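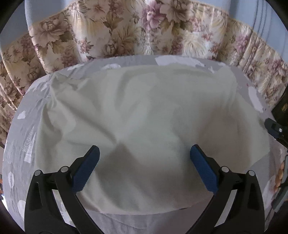
Natural dyeing evenings: what we learned this autumn

The dyeing group at Grismont met on four evenings in the autumn, and I was asked to write a few lines for those who could not come. I moved to this country with one suitcase and a book on plant colours from my grandmother, so for me it was a great pleasure to see the long table full of pots again.

We worked mostly with weld, nettle and onion skins. Weld gives a clear yellow, and with a little iron in the water it goes to an olive green which many of you liked very much. Nettle is more shy. From the bed behind the hall we picked 900 grams of young tops and the colour was only a soft grey-green, but it is a colour that is easy to live with. The onion skins came from the kitchen of the Lacerda café, who kept them for us in paper bags during all of September. Please say thank you when you go there for your coffee.

A word about washing before dyeing. Several pieces came out with pale spots, and I think the cause was the finish that the shops leave in new cotton. Old cloth is better in this respect. A sheet that has been through the machine for ten years takes the colour evenly, and it is also softer to work with. If you must use new cotton, boil it with soda for one hour and rinse it well, then do it again.

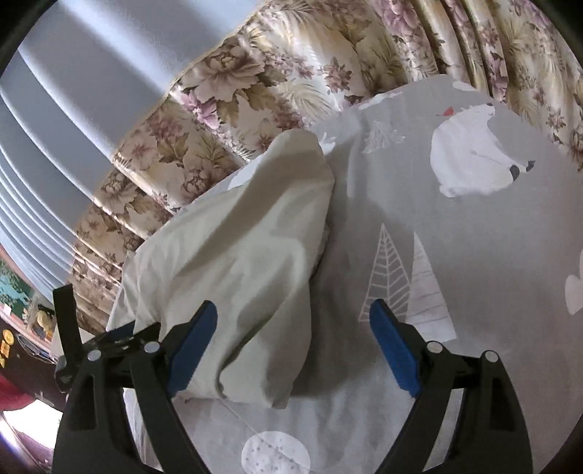

Can I wash a plant-dyed cloth together with my other laundry?
Wash it alone the first three times, in cool water with a mild soap, and after this it can go with similar colours. Washing powder with bleach in it will take the yellow out and leave you with something rather sad.

Some members asked about light. All plant colours fade, but weld keeps better than most, and onion is weaker than people believe. Do not dry your cloth in full sun — a shady line or the back of a chair is enough.

The alum we ordered from Keketti has arrived and is in the cupboard under the stairs, second shelf. Please write in the notebook how much you take. The bigger of the two pots has a small leak at the handle, so fill it only to the line I marked with chalk.

In November we will go by bus to Gristosthorpe to see the madder beds there. We leave on Sunday at half past nine from the front of the hall. Bring boots and something to eat, the tea room is closed in winter. There are still a few seats, and the list is on the door.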